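Careers > Current vacancies > Engineering and safety

Failure Investigation Engineer, Robot Manipulation
Bramano, Nosten site 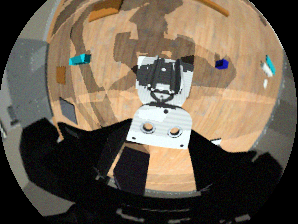 Bramano is seeking an engineer to lead the investigation of faults in its tabletop manipulation programme. The post has been created following an incident in August, when an arm on the Gusia line continued to close its gripper after a stop command had been issued. No one was hurt. The internal review found that the same fault had appeared in simulation before the incident and had been logged as a minor timing error.

The review examined 2,795 simulated runs and identified 352 in which the stop command was acknowledged late or not at all. The cause has been established in only part of these. Until the remainder are explained, the Gusia arms will operate at reduced speed and behind fixed guarding.

The successful candidate will:
- reproduce the outstanding failures in Entili, our simulation environment, and on the physical arms where it is safe to do so
- revise the rules by which faults are graded and reported
- approve, or decline to approve, the return of each arm to full speed
- brief operators and shift leads in plain language

Applicants should hold a degree in engineering or computing, or have equivalent experience, and must have carried out fault investigations on moving machinery. Knowledge of gripper control and of safety stop circuits is required. Experience of simulation work is desirable -- training in Entili will be given.

The post is full time and fixed term for two years, with the possibility of extension. The postholder will report to Teun Koster, Head of Machine Safety, and will have the authority to halt work on any line at the site.

Applications should consist of a CV and a covering letter describing one fault the applicant has investigated, including anything that was missed at first. Interviews will be held at Nosten and will include a practical exercise.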